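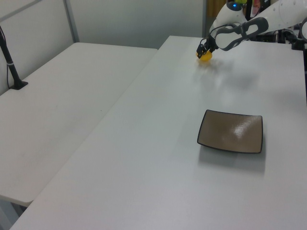 *White table with a square brown plate and a small yellow object.*

# Late seating for a dance work without an intermission

**Veronika Halász**
Posted 2023-12-06

Our organization presents a small season of contemporary dance at the Dendau Theater, which has 607 seats on a single raked level. The final work in the season is a quartet that runs 60 minutes without an intermission. The choreographer has asked that no member of the audience be admitted once the performance has begun. The opening section takes place in silence and in very low light, and the dancers enter through the side aisles.

Our published policy states that latecomers will be admitted "at a suitable break." There is no such break in this work. Tickets for the first performance went on sale in July under that wording, and a good number have been sold.

I would be grateful for guidance on two matters. First, may we apply a stricter rule to patrons who have already purchased tickets? Second, is it reasonable to ask the choreographer for a late seating point, or would this be considered interference with the work? The contract with the company refers only to "house policies as customary" and does not mention admission.

## Skanton Arts Office

We have presented several works of this kind and would advise treating the two matters separately.

With regard to the choreographer, a request for a late seating point is ordinary practice and should not cause offense. It is best made through the company's stage manager, who will know where the work can bear a disturbance. In our experience a change of music or a full blackout is preferred. For one recent quintet, the company agreed to a single admission 10 minutes into the performance, lasting no more than two minutes, with latecomers directed to the rear row only. The row was held back from sale for that purpose. Patrons were not permitted to move to their own seats afterward.

With regard to tickets already sold, the wording at the time of purchase should be honored as far as possible. If the company will not agree to any admission, we suggest the following:

- Write to every ticket holder well before the performance, stating the running time and the absence of an intermission.
- Offer an exchange or refund to any patron who objects to the new condition.
- Place the same notice at the entrance, at the box office and on the reminder message.
- Provide a monitor in the lobby, if the company consents to a live feed.

The doors should also be opened earlier than usual. Please confirm with the stage manager whether the dancers need the side aisles clear before the start, as this will affect your front-of-house call.

The agreed arrangement should be set down in the technical rider – a verbal understanding is easily lost when the touring staff changes.
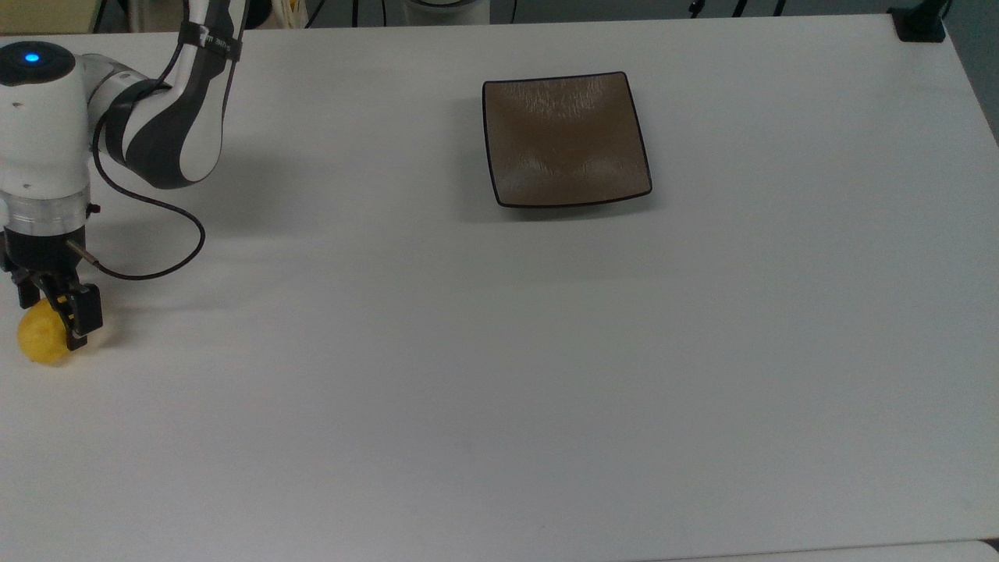
## Gandach Front of House

We agree with most of the above. We do not hold a rear row, however. We use the two boxes at the side, but your theater may not have any.

Our curtain goes up a few minutes late for nearly every performance, and this resolves the majority of cases.

## Postma

The artist's decision is final. Close the doors at the advertised time. Patrons who arrive late at an airport are not admitted to the aircraft, and a dance performance deserves the same respect. Refunds should not be offered.

**Veronika Halász**

Thank you for these replies. The stage manager has been contacted and has proposed a point at the end of the silent section, subject to the choreographer's approval. We intend to offer exchanges in any event. Could Skanton Arts Office advise whether the held row was released for sale at any stage, or kept empty until the doors closed?

**Skanton Arts Office**

It was kept until the late admission had been completed. The places were never released.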